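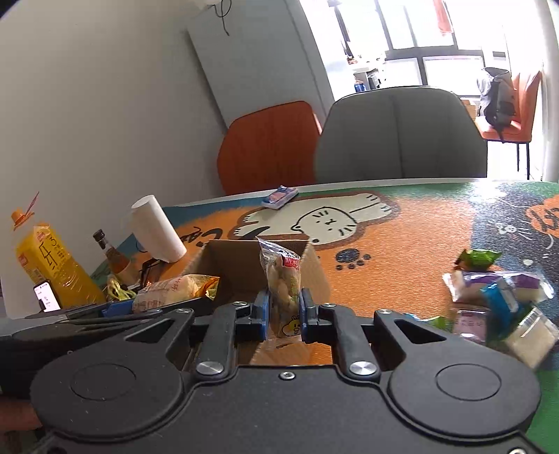
Shipping snacks overseas: box size, padding, customs form

dorm_parcel
Posted 20th September
My sister is at school abroad and I send her a box of snacks every couple of months. The last one went in a carton from Gescombe, the 14 inch one, and half the chips were crumbs when she opened it. The box itself had no dents. I think I left too much air in it. What do people use to fill the gaps? I don't want to pay for a lot of extra weight. I also need to know how much detail goes on the customs form.

tapeandtwine
Crumpled packing paper. Put a layer on the bottom, stand the bags upright, then push paper into the sides until nothing slides when you tilt the box. Heavy stuff like jars goes in a separate box. I quit using foam peanuts because they all sink to one end.

Kam-wah Wu
I disagree about standing them up. I lay mine flat in layers with a sheet of cardboard between each layer. When they stand up, whatever is on top of the box in the truck presses on the seams, and a seam can pop. I have sent boxes this way for years and had 2 bags burst, both in the same shipment.

tapeandtwine
If the box is full to the top, the cardboard takes the load and the bags don't. Flat bags have the weight of all the other bags on them. It depends on the snack. Jerky can go flat. Puffed corn can't.

dorm_parcel
Mostly puffed corn and shrimp crackers, so I'll try upright. What about poking a pinhole in each bag so they take up less room?

millroad80
Please don't. They go stale in a week and some countries won't let opened food in. Leave them sealed.

Kam-wah Wu
Agree with millroad80 on that one.

On the form, list each kind of food on its own line with a quantity and a value. "Snacks" alone got one of my boxes held over the December rush. I now write "corn puffs, factory sealed" and so on. Check the meat rules for the country before you buy anything. Beef flavoring can be a problem even when there is no real beef in it.

Su_on_4th
Use a smaller box! You can cut a big one down. Slit the four corners to the height you want, score a line across each side with the back of a butter knife, and fold the new flaps in. It takes ten minutes and you don't need any fill. I do this on the table with a mat under it so the knife doesn't mark anything.

millroad80
Cut-down boxes are weaker at the corners. For domestic, fine. For overseas I'd buy the right size. Brusetti sells them in packs and the thick ones hold up well.

Su_on_4th
I tape the corners inside and out. No trouble so far. 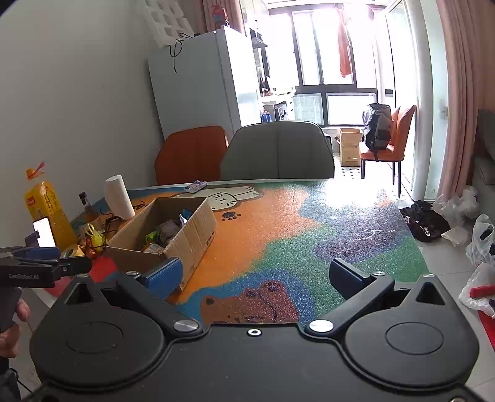 Re: Which tape?

dorm_parcel
Splitting this off from the box question. I have a roll of Zarnura paper tape and a roll of clear plastic. Does it matter?

tapeandtwine
Plastic for overseas. Three strips on the bottom seam, one across each end. Paper tape lifts if the box sits somewhere damp.

Kam-wah Wu
The water-activated kind of paper tape is better than plastic. The plain sticky kind is not. Check which one you have.

dorm_parcel
Plain sticky. Plastic it is. Thanks all.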